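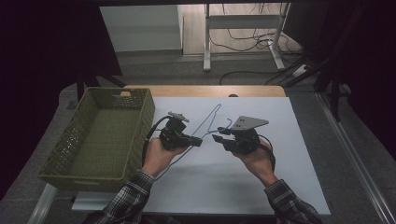 Benedek Takács has opinions about wire hangers, and I got most of them before I'd even sat down. He runs the sorting side of Clamholm, the secondhand clothing store on the hill in Skoswood, and I'd come by to ask how a small place like that keeps its back room under control (mine at home is one closet and I can't manage it!).

"People bring us the clothes still on the hangers," he told me, "and they think they're doing us a favor. Well, they are, a little. But then I've got wire hangers in a heap, and you pick up one and 5 come with it."

So now the hangers go in baskets. Open plastic ones, rectangular, with the little woven pattern and a slot at the end to grab. He tried cardboard boxes first, then a big bin on wheels from Lakatos, the hardware place downtown, and he hated the bin so much he gave it to his brother-in-law. You had to lean in up to your shoulder to reach the bottom, and whatever you wanted was always down there.

"With a basket I can see the floor of it," he said. "If I can't see the floor, it's full, and I start another one."

I asked if there was a method for putting them in. Oh, there was. Hooks all at one end, every hook facing the same way, and anything thin and bendy kept apart from the sturdier ones. A blue wire hanger is his favorite kind to train new people on – easy to spot, light enough to fumble with, and just springy enough to be annoying. He gives everybody roughly 90 seconds on their first one, and then he quits watching so they can relax.
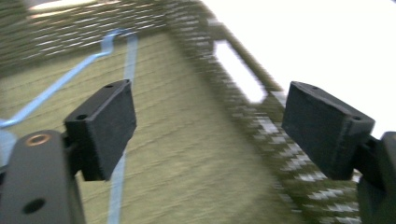

Imre Simon thinks the hook rule is overdone, and called across the room to tell me so. "Throw them in flat and shake the basket," he said. "They settle by themselves." Benedek let that go by for a moment, then asked him who had spent an hour in April pulling apart a basket of shaken hangers. Imre went back to his sweaters.

They do agree on the baskets themselves, at least. Clamholm has 16 now, and Benedek would like 8 more before the fall drop-offs begin. I wondered whether it would be easier to just turn hangers away at the door, and he looked a bit hurt.

"Somebody always needs hangers," he said. "You move into a new apartment, you've got your shirts over a chair. Come see me. Take a whole basket, only bring the basket back."

I went home with a dozen. The hooks are all facing left, for now.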